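4.2 Where small parts spend their time

9 min read
Shares 129 | Comments 3

The part of this study that surprised us most was how much of an item's life in a warehouse is spent standing still. We followed orders through two storage sites, Lirkmont and Neddale, and in both of them the walking, lifting and packing made up a small share of the total. The rest was waiting on a shelf, waiting in a bin, or waiting for a second item to catch up with the first. We find this a wonderful result, as waiting is cheap to study and fairly cheap to fix!

Our sample holds 1747 order lines, all placed in December, when both sites are under the most strain. For each line we took the time stamps already kept by the stock system and sorted them into storage, travel and holding. Holding is our own term. It covers any period in which an item has left its shelf but has not yet reached a packing table. Older work tends to fold this into travel, and we think a great deal gets lost that way.

The two sites handle holding very differently. Lirkmont puts mixed goods into shared bins and sorts them later. Neddale keeps each order apart from the start — slower at the shelf, much calmer at the table. Divided bins are a middle road that both sites have tried for orders of 10 lines or fewer.

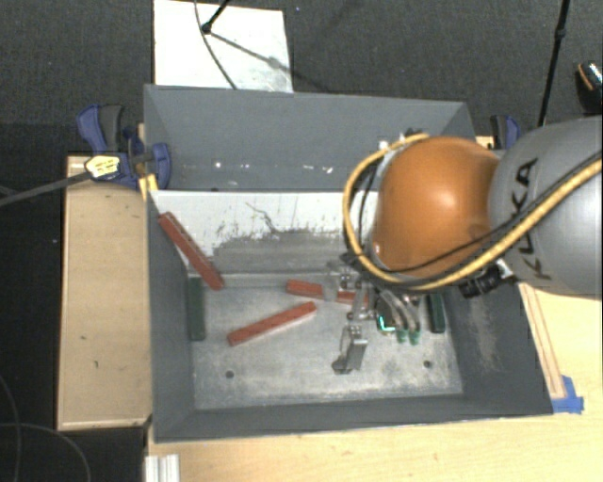 Figure 3. Open-topped gray bin with a sloping white divider between its rear and front compartments.

Divided bins pay off when two short orders share the same aisle. A picker can then serve both on one walk, and the orders never need to be sorted apart. The gain fades quickly once an order grows, as one long order soon spills into the space meant for its neighbor. Staff at Neddale had worked this out long before we arrived and were already steering bulky lines into plain bins. It was a pleasure to see the time stamps agree with them so clearly.

Bin labels matter more than we expected. The Frerichs layout, which Lirkmont uses, places the label on the short side, and pickers must turn a bin to read it when it sits lengthwise on the shelf. The Skomik layout repeats the label on every side. We relabeled 100 bins at Lirkmont in this way and left the others alone. Holding times for the relabeled group were shorter on busy shifts and about the same on quiet ones, a pattern that fits nicely with the idea that small delays pile up only when people are queuing behind them.

We should be careful with these results. Both sites store small household goods, and neither handles food or anything that spoils. A site with larger items may find that travel matters far more. Section 4.3 takes up the question of shelf height, where the two sites disagree in ways we are still happily arguing over.

Comments (3)

shelfwise
Love that holding gets its own category. We lump it in with travel where I work and then wonder why shorter walks never help much.

m_port
Did the relabeled bins stay in the same aisles, or did they get mixed in with the rest over the month? That could change the result quite a bit.

tallyho22
Labels on every side, yes please. Looking forward to the shelf height section.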